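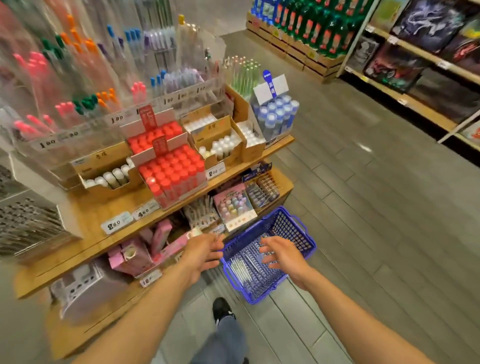

Fotograma de referencia 1: manos sobre el expositor y la cesta azul.

Incidencia: el módulo de seguimiento de manos pierde la mano derecha al acercarse a la cesta
Proyecto: Borkano, percepción
Componente: Diro (seguimiento), Cleter (segmentación de acciones)
Abierta por: Somtochukwu Sani
Estado: resuelta, pendiente de pasar a la rama estable
Tiempo de lectura: 3 minutos

Síntoma
Al procesar las secuencias de papelería, Diro asigna bien las dos manos mientras están separadas. Cuando la derecha baja hacia la cesta, la pista se corta y reaparece con otro identificador. Cleter interpreta el corte como final de acción y parte en dos lo que debería ser un solo «dejar objeto». En el lote de prueba, de 3000 fotogramas, hay 135 cambios de identificador.

Comprobaciones
1. Reproducido en local con la configuración por defecto. Mismo resultado.
2. Umbral de confianza bajado un escalón. Menos cortes, pero aparecen manos falsas en los bolígrafos transparentes.
3. Marcas de tiempo revisadas. Sin saltos.
4. Filtro de oclusión desactivado. 108 de los 135 cambios desaparecen.

Con el punto 4 el fallo queda localizado. El filtro compara el área visible de la mano con la del fotograma anterior y descarta la detección si cae demasiado. Dentro de la cesta, entre el borde y los bolígrafos, el área cae siempre.
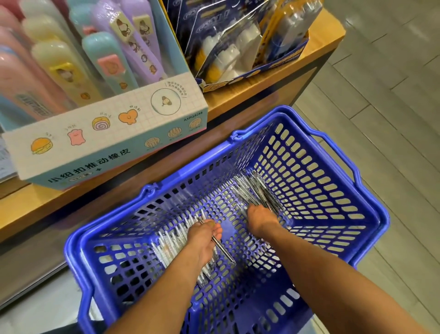 Fotograma de referencia 2: las dos manos dentro de la cesta, con bolígrafos.

Cambio aplicado
El filtro ya no descarta la detección. La marca como parcial y conserva el identificador durante 95 fotogramas. Si en ese margen no hay una detección completa, la pista se cierra como antes. El parámetro está en el fichero de Diro, sección de oclusión. Cleter no se toca.

Segunda pasada con el mismo lote: quedan nueve cambios de identificador, todos con las manos cruzadas. Se tratan en otra incidencia.

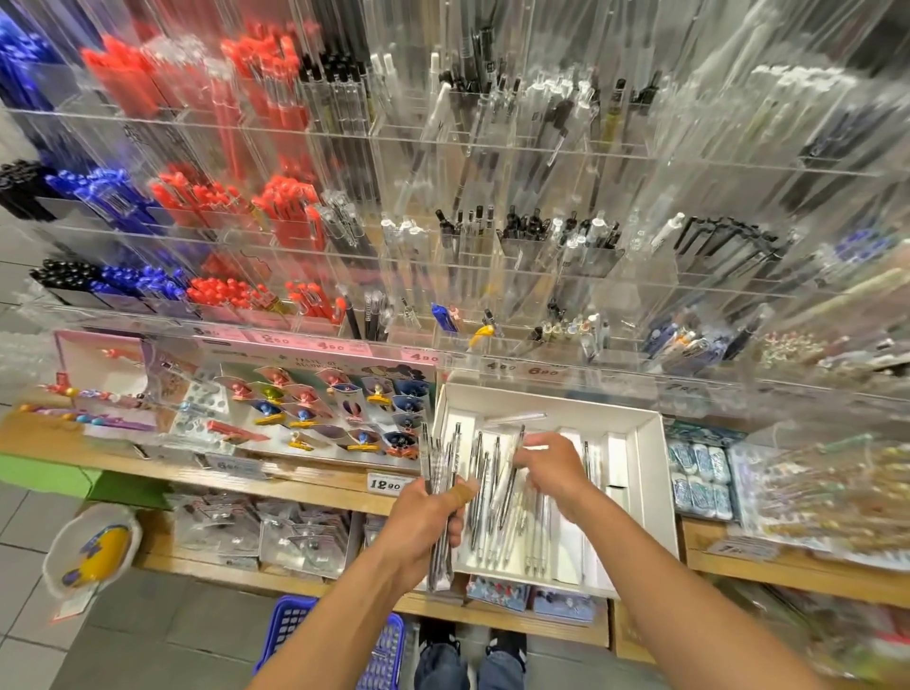

¿Hay que volver a etiquetar las secuencias ya procesadas?
Basta con relanzar Cleter sobre las pistas nuevas. Las etiquetas manuales van por tiempo y no dependen del identificador de la mano.

Pendiente
Repetir la prueba con la versión de Penry que usa el planificador, que lleva su propia copia del filtro.

Buscar en incidencias
Escriba un término

Incidencias recientes
Diro: intercambio de identificadores con manos cruzadas
Cleter: acciones duplicadas al final de secuencia
Penry: la copia local del filtro no lee la configuración
Borkano: exportación lenta de pistas largas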